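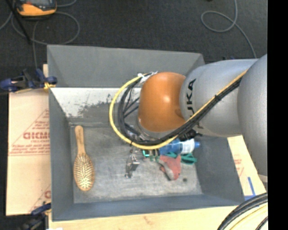 My project for the fiction module was to write the first part of a ghost novel and then report on how it went, so I'll start with the plot. Pronport is a harbor town where Noémie Besson, a retired court stenographer, starts typing up testimony from a trial that never took place. The witness is a drowned dock clerk, and he's very fussy about his punctuation! I wanted a haunting that felt like office work, all dull surfaces and routine, and I kept a few plain things in mind for the sorting hall where the clerk turns up: a big gray bin with sloping walls, the floor of it scuffed, dark scrapes through a whitish band on one side. Most of that went into chapter two almost word for word.

I planned 12 chapters and finished seven. The draft came out at 107 pages, with another 49 of notes, family trees and a map of the harbor that I probably enjoyed a bit too much.

The hard part was the voice. My first version had the clerk speaking in italics, and Donnie Purves (my workshop partner) told me she skipped every one of them. Ouch. So I took the italics out and let his words creep into Noémie's own sentences, so you can't always tell whose thought you're reading. It's slower, but chapter four finally works, I think.

For research I read old inquest reports and a whole stack of ghost stories, mostly the quiet kind where someone hears a door. I also interviewed Valentin Marchal, who worked as a stenographer for years, and he let me try his machine. I was terrible at it. His habit of mouthing the words while he types went straight to Noémie.

Things I'd change: the Olport chapter drags, and the lawyer, Lefèvre, shows up so late that two readers forgot he'd been mentioned. I'd bring him in by chapter three. The ending is still open too. Right now Noémie reads the last page of the transcript and finds her own name listed as the next witness, and I haven't decided if she answers.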